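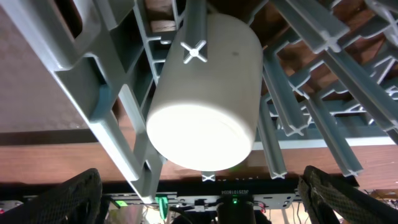 Section 4: Setting Up Your Filtitz Under-Sink Water Filter

Welcome to the part of the guide where the filter finally goes into your kitchen. If you have read Section 3 and everything in the box is accounted for, you're ready to start. Most people can do this in an afternoon with a cup of coffee nearby, and there is no prize for rushing. Please read all the way through once before you pick up a wrench — it makes the middle steps a good deal easier to follow.

Before you begin

You will need an adjustable wrench, a bucket, an old towel, a flashlight and the roll of white thread tape from the small bag. Clear out everything under the sink, including the things at the very back. Check that you have at least 760 mm of clear height from the floor of the cabinet to the underside of the sink. If you have less, turn to Section 7 for the sideways bracket.

CAUTION: Connect the filter to the cold water line only. Hot water will damage the cartridge and is not covered by your Kalteck warranty.

Mounting the bracket

1. Hold the bracket against the side wall of the cabinet, with the arrow pointing up. Leave 160 mm free beneath it so you can drop the cartridge down and out when it needs changing.

2. Mark the two screw holes with a pencil and set the bracket aside.

3. Drive the screws in until their heads stand just a little proud of the wall, then slide the bracket over them and tighten. A thin cabinet wall may need the short screws from Bag B.

Connecting the water

4. Turn off the cold water valve under the sink. Open the cold tap above and let it run until it stops, then leave it open.

5. Put the bucket under the valve and loosen the supply hose. A cupful or so of water will come out, and this is perfectly normal.

6. Wrap three turns of thread tape clockwise around the valve outlet and screw on the brass tee. Hand-tight first, then a quarter turn with the wrench. Please resist the urge to give it one more for luck!

7. Reconnect the supply hose to the top of the tee. Push the blue tube into the side port until you feel it click past the second stop, and give it a gentle tug to be sure it has seated.

8. Push the other end of the blue tube into the port marked IN on the filter head. The white tube goes from OUT to your drinking tap.

NOTE: The tubes are supplied at 600 mm each. If yours look too long once everything is in place, cut them square with a sharp knife. A gentle curve is fine, but a kink will slow the water to a trickle.

Fitting and flushing the cartridge

9. Take the cartridge out of its wrapper and remove the red cap. Line up the two white dots, push up and turn to the right until it stops.

10. Close the cold tap, then open the valve slowly, a little at a time, and look over every joint with your flashlight. Run a dry finger around each one too — a slow drip is often easier to feel than to see.

11. Open the drinking tap and let it run for ten minutes. The first water may come out gray or cloudy from loose carbon dust. Don't drink it, though your houseplants won't mind it a bit.

12. Close the tap, wait five minutes, and flush for two minutes more. Now pour yourself a glass.

Looking after it

Each cartridge is good for 1,000 gallons or one year, whichever comes first. Write the month on the sticker with a permanent marker and put it where you'll see it when you open the cabinet door. If you've been away for more than a week, run the drinking tap for two minutes before you fill the kettle.

If a joint keeps weeping after you have taped it a second time, close the valve and see the leak chart in Section 8.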